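Cutting Board Oils and Finishes: Frequently Asked Questions

Do I need a special oil for my board?
Probably not. Plain food-grade mineral oil from the drugstore does most of what the fancy bottles claim to do. We sell Nutico board oil at Dandport and it's fine, but read the label before you pay extra for the word "artisan."

Does oil make a board germ-proof?
No, and be wary of anyone who says so. Oil slows down how fast wood takes up water. Washing with soap is still your job.

Is maple really better than bamboo?
Depends who is selling. Maple is a hardwood and bamboo is a grass held together with a lot of glue. I find maple kinder to knives, but plenty of people are happy with bamboo.
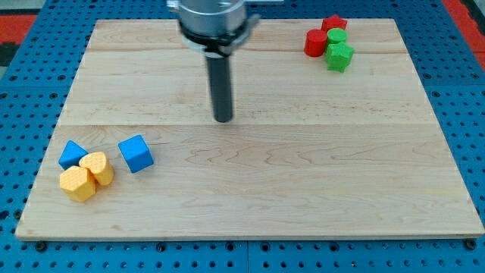

Are glued boards weaker than one solid piece?
People keep telling us this. A wide single plank is more likely to cup, and a good glue joint holds up for years if you keep it out of the dishwasher. If a seam opens early, blame the glue-up or the soaking.

How often should I oil it?
When it looks dry. The "once a month forever" rule sells a lot of oil. My own board gets done in September and again whenever I remember.

Can I use olive oil?
You can, but it may go rancid and smell. Skip it.

What about the Fellano lifetime finish?
Whose lifetime? The card in the box covers 5 years and leaves out knife marks. On a cutting board that doesn't leave much.

Do you take returns on oiled boards?
Unused boards only, with the receipt. Once you've oiled it, it's yours.

Page last changed 28 May 2018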